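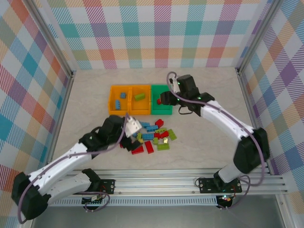
Cimitz Two-Arm Tabletop Kit: a long review after a summer of sorting bricks

Posted by Marianna Makowska, 1 May 2021

I've owed a few of you this review for ages, and every time I sat down to write it I ended up going back to the bench to record one more batch, so please take the delay as a compliment to the product!

Some background first. Our little group in Clundutwood teaches arms to do small, fiddly household jobs by showing them, over and over, how a person would do it. You drive the arms yourself, the software saves what the cameras and the joints are doing, and after enough of those recordings you train a policy and find out how well you taught. The training is mostly waiting. The recording is where all your hours go, so what I care about in a kit is how it feels on the two hundredth try (and how my shoulders feel, too).

We bought the Cimitz kit last August, and the job we picked for it was toy bricks. You tip a pile out in front of the bins, and the arms put each brick where its color belongs. It sounds like nothing. Then you try to pick up a brick that's leaning on its side against its neighbors, with a second gripper hovering over the same pile, and you gain a whole new respect for toddlers.

Putting it together

The arms bolt down through black mounting plates onto a grooved aluminum rail along the front, and I love that rail. You can slide a base over, tighten it, and carry on with your day. Meifang Fu and I had both arms on and moving in one afternoon, with a break for soup. The printed instructions skip the step where you set the home position for the second arm, and we lost a good hour to that, so look it up on the Cimitz support page before you start.

The circuit boards sit low down under the bases, fairly open. I'd have liked a cover. I do my recording with a mug of tea nearby and I've had to train myself, never mind the robot, to keep it on the windowsill.

How it drives

Lovely, mostly. The handles you steer with are light and the arms follow closely enough that after a day or so you stop thinking about them. The long white links reach right over the bins without any drama, and you can come down into a bin from above and let go of a brick just inside the near wall. The fingers are good on flat bricks and a bit clumsy on the ones standing on edge. Brodie Donnelly glued strips of thin rubber inside ours and that helped a great deal, though the strips need replacing now and then.

My one real grumble is the cables. They hang in loops off the grippers and down past the shoulders, and when you reach across with one arm you're always a little aware of them. A few clips in the box would have cost next to nothing.

The plaid

We papered the side and back panels in a big, bright tartan, every color you can think of. I picked it because I wanted the learning to cope with a busy background, and because I had rolls of it left from my hallway. Vaughan Nepia was against it from the start and wanted plain gray. We settled it by recording 200 episodes with the plaid and 200 with gray card clipped over it, and then swapping them at test time. The policy trained on plaid sorted 68 percent of its bricks correctly against the gray. The one trained on gray managed 37 percent against the plaid. So the paper stayed, and Vaughan has been very gracious. It's only one small test on one bench, mind you, and I wouldn't hang a whole theory on it.

Recording software

It does the job, with some quirks. Starting and stopping an episode is one foot pedal, a joy when both hands are busy. Throwing away a bad take is three menus deep, and I'd swap almost anything else in the program for a second pedal. Please do throw them away, by the way, or at least label them! We kept a lot of early fumbles in the set, and the arms learned my habit of pausing over the pile like somebody choosing a chocolate.

Also, mix up the pile by hand between takes. Ilídio Pacheco caught me tipping the bricks out in much the same spot every time, and we re-recorded 24 episodes with them spread wider.

Would I buy it again?

I would, yes. I tried the Quinlan arms at a friend's workshop in Ustden and they're stronger and smoother, but noisy, and I couldn't sit next to them for a whole morning. For small, light things on a table the Cimitz has been steady and easy to live with. Four stars from me. I took one off for the cables, the menus and that missing page of instructions.

If you're after our bin layout or the rubber strip measurements, leave a comment and I'll dig them out. Next up for us is buttons, and I'm already a bit nervous.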